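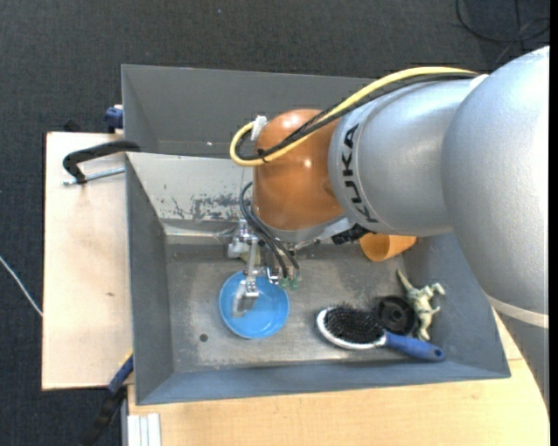 Dristanbridge Students Take Bin Picking to the Udivier Challenge

DRISTANBRIDGE, 26 October 2018 - Four students from the Dristanbridge robotics club will compete next month in the Udivier Challenge, a contest in which a robot arm has to move everyday things from one bin to another without any human help.

The team, called Vostus, has been practicing with a KUKA arm and a mix of items that includes a blue bowl, an orange cup, a hairbrush and a toy dinosaur. The club's full practice set has 47 objects, most of them brought from home.

"The hairbrush was a nightmare in June, and now it's everyone's favorite," said club adviser Maxine Goodwin. "These students wrote their own grasping code from scratch, and they still cheer every time something lands in the right bin - so do I!"

Vostus won its place at the Katayama regional round, where it finished second out of 59 teams. Each team gets two timed runs at the final, with the better score counting.

The club will hold an open practice before the team leaves, and visitors are welcome to bring a small object for the robot to try. Glass and food should stay at home, please. New members can sign up at the same event, and no coding experience is needed.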